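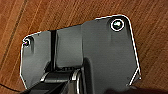

Ticket 693: Insider filing alerts show the same purchase twice

Status: Closed (see last entry, with reservations)
Product: Skirance stock screener, insider alerts module
Opened by: Tanner Friesen
Assigned to: Haziq Majimbun
Opened: 16/03/2021

Original report

My watchlist alert went off this morning to tell me that insiders at Doucette had gone on a buying spree. The screener listed 29 purchases by officers and directors and gave the stock a "cluster buy" score of 100, which I had never seen before and found exciting for the length of one cup of coffee.

Then I opened the list. The finance chief seems to have bought the same block of shares at the same price on the same day, twice. So did most of the board. Either these people finish each other's trades or the screener is counting something double.

I have not bought any stock on the strength of this. I would like that noted, as my wife reads my email.

Steps to reproduce

1. Log in and open Watchlist.
2. Pick Doucette, then Insider Activity, then Last Quarter.
3. Sort by trade date.
4. Watch the directors repeat themselves.

Reply from Haziq Majimbun

Thanks for the report, Tanner. I can see the doubled rows on my side too, so you can stop clearing your cache (you didn't say you were doing it, but everyone does).

Could you tell me whether the "Include amended filings" box is checked under Settings, Data Sources? Also, did you import your watchlist from Tornurier or build it by hand?

Reply from Tanner Friesen

The box is checked. It is also gray and won't uncheck, which I took to be a firm opinion on your part. Watchlist came over from Tornurier in October. I have attached the export file.

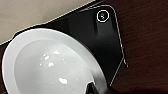
The other company I follow, Mulham, looks fine. No repeats there. Then again its insiders haven't bought a share in as long as I've owned it, and I try not to dwell on that.

Reply from Haziq Majimbun

Found it, or found most of it. When a company corrects an insider filing, the correction is supposed to replace the first version. Doucette filed a batch of corrections last week to fix a footnote. Imported watchlists carry an old setting that keeps both versions, and the score then adds them together and gets very bullish.

Please try the following:

1. Go to Settings, Data Sources, and click Reset Import Rules. It will warn you that this can't be undone. It can, but the warning is older than I am at this company.
2. Uncheck "Include amended filings," save, then check it again and save again.
3. Return to the watchlist and choose Rebuild Scores. Leave the tab open until the bar fills.

Your price alerts and notes will not be touched by any of this.

Reply from Tanner Friesen

Did all three. The bar filled, emptied, and filled again, which I assume is how it shows affection. The duplicates are gone and the score has dropped to 9. My spree turns out to be a few directors exercising options and one who bought enough to be polite.

One leftover: the email digest still shows the old score in the subject line. "100: STRONG INSIDER BUYING," in capitals, every morning at six.

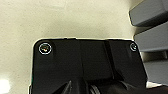
Resolution notes

Cause: import rule from Tornurier watchlists kept original and amended filings as separate trades.
Fix: reset import rules, toggle amended filings, rebuild scores. A permanent fix for imported lists is in the queue.
Digest subject line: separate fault, now has its own ticket. Until it is fixed, the customer can turn the digest off under Notifications, Email, Daily.

Customer comment on closing: "Turned it off. Turned it back on. I missed the optimism."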